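Newsletter > Kitchen Corner > Pantry Notes

Filed under: Cupboards & Cooking

The three-minute shelf

Hello again, everybody, and thank you for all the kind notes after the last issue (I have read every one, and yes, the rhubarb recipe is coming, I promise). This time I want to talk about noodles, or more exactly about where we keep them, which I know sounds like a small subject, but bear with me.

When I moved into the apartment over the Clavton bakery I had one tall cupboard for everything dry, and for years my noodles lived in there standing up behind the flour. You can guess how that went. Every time I reached for the flour a packet would slide down sideways, and by November I had 9 packets on the go, most of them opened, two of them the very same kind, and not one clip between them. My neighbor Etenesh Seyoum came up to borrow an egg, took one look and laughed so hard she had to sit down!

It was Etenesh who got me started on what I now call the three-minute shelf. The idea is simple. Anything that cooks fast goes together at eye level, lying flat, with the cooking time facing out. Everything slower (the beans, the brown rice, that bag of barley I keep meaning to use) goes down below. So when I come home late and hungry I don't have to think, I just look along the shelf for the smallest number and put the water on.

To set it up, I'd take everything out onto the table first. I mean everything, even the crumbs of vermicelli in the bottom of a bag. Turn each packet over until you find the minutes, and if the print is hidden in a fold or has rubbed off, write the time on a bit of masking tape and stick it on. I used a shallow Mertens tray for the long packets, and a Feletti jar for the broken ends, which go into soup and are perfectly good in there. Opened packets get folded down twice and clipped, and they sit at the front so they're used up first.
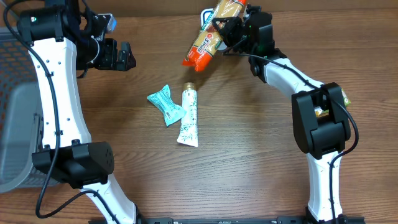
A long packet of pale yellow noodles with "3 mins" on the wrapper, bound for the top shelf.

One more thing about long packets: please lay them down gently. I used to drop mine in from above and then wonder why my noodles came out of the pot in little pieces. If your cupboard isn't deep enough, slide them in at a slant, and put the short, square packets in the corner that's left over.

Next issue I'll be doing the spice drawer, and I'm a little nervous about what's at the back of it.

Comments

Wirance Kitchen Club: We tried this at our last get-together and used a cookie sheet for the long ones. Worked just fine, and it slides out too.

Patty: Do you keep rice noodles on the same shelf? Mine say to soak them and I never know if that counts as cooking.

Joan in the valley: Patty, I go by the soaking time and put them with the rest. Still waiting on that rhubarb recipe!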